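4.2 Tire warm-up during the winter test

The second data set was recorded at the Asitz circuit in February, during a two-day test open to GT cars. The track temperature stayed low on both days, and the first session started at 9 a.m. with the surface still damp in the last sector. We followed six cars, all on the same tire compound, and received from the teams the pressure and surface temperature values of each wheel. In total 732 laps were recorded. Laps with a pit entry, a pit exit or a yellow flag were removed, and 657 laps remained for the analysis.

For each stint we define the warm-up phase as the laps before the front tires reach a stable pressure. The definition is simple, but it has one weak point: a driver who lifts early for traffic will lengthen the phase without any change in the tire. We tried to correct this with the sector times. When a sector was much slower than the one before it, the lap was marked and the authors looked at it by hand.

The results differ from those of the Okwood test in Section 4.1. At Okwood the rear tires were ready first in every stint. At Asitz the left front was often the last, and in the morning sessions it did not reach a stable pressure before the driver came back to the pits. We think the reason is the layout, which has few long right-hand corners – the left side of the car therefore receives less load. The effect was stronger for the mid-engine cars. For the front-engine cars it could be seen only in the morning.

Driver experience also had an influence. Drivers who were new to their car took more laps to bring the tires up to temperature, even when their best lap at the end of the stint was close to that of their teammates. The Ilie model, which uses only air temperature and car weight, cannot reproduce this difference. With the Grarker correction the error becomes smaller, but it remains visible in short stints.

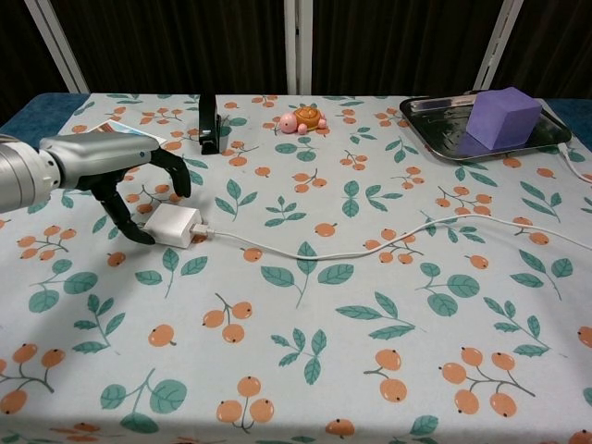
Figure 6. Robotic hand near a white power adapter with its cable.

All pressure values were sampled at intervals of 300 milliseconds and then averaged over each sector. A shorter interval was tested on one car and gave no clear benefit, so it was not used for the others. Brake temperature was not available for all teams and is left out of the comparison. The influence of fuel load is treated in the next section.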